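Grastgate Residents' Lounge Group
Minutes of the meeting held May 12, 2024

Maxine Sutcliffe welcomed everybody and thanked those who had come in on a Sunday when the weather was so lovely outside. The January minutes were read and agreed, with one small spelling put right.

Tidying the lounge. We had a good long talk about the coffee table, which gets such a lot of use (and we're glad of it!) but does collect snack wrappers and odds and ends by the end of an evening. Maxine asked that wrappers go in the white bin beside the table, and that the measuring tape go back in the drawer once people have finished with it. The pale blue tablecloth is staying, as everyone is fond of the dragonflies.
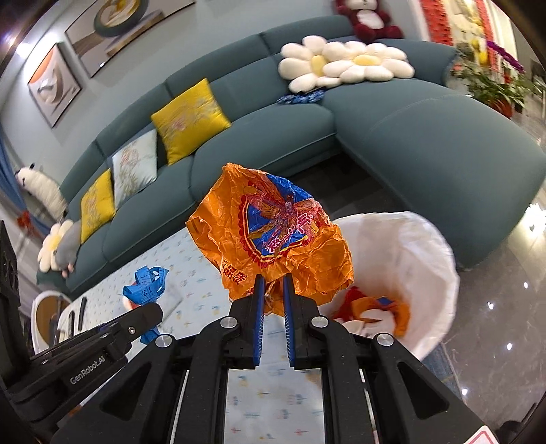 Delwyn Bolger felt that one bin was never going to be enough on film nights, and wondered whether a second could stand at the chaise end of the sofa, so that people needn't climb over one another's knees. This was warmly received. Maxine will look for one, spending no more than $12, and will pick up a pack of 50 liners while she is at it.

Sofa. It was agreed to vacuum under the cushions every 2 weeks. Delwyn kindly offered to go first.

Snack cupboard. There is $19 left in the tin. More crackers, please.

The meeting closed with tea.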